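Metal Bin Walk-Through, Gallton Parts Room
Checked by Naheed Awan, Monday, start of shift 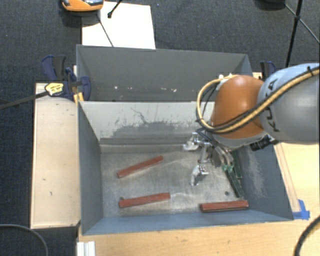 1. Walls, inside
OK, with a note. Blue-gray paint is holding up nicely on the left side. The rear wall has a broad dark worn patch with scratches running up from the top of it. They look like thin cracks, so I'd love a second pair of eyes — Hammad, could you run a fingertip along them (gloves on!) and tell me if anything catches?

2. Right side wall
OK. Tall pale scuff. Add it to the touch-up list.

3. Floor
OK. Plenty of scuffs and curved scratches, and I'm fine with all of them. Two small round holes noted, one of them partly covered by a bar. Keep both clear of grit when you sweep.

4. Bars
OK. Red-brown and dark green bars, and the red-brown ones are lying apart from each other, just how I like to see them. So much easier to check the edges this way! Pull any bar with a burr and tag it for Zubaida Magsi.

5. Rim and corners
Check by hand every time. Wipe first, then feel for sharp spots. Form 483 if you find one.

6. Load
Limit is up to 40 bars. Please don't stack above the rim, even for a minute.

7. Sweep-out
Brush and pan, no air hose. Give it a good 20 minutes and do the corners properly — they're worth it.

Open items
Rear wall scratches: Hammad Sandhu
Touch-up paint, order 747: Imtiaz Dissanayake
Next check: August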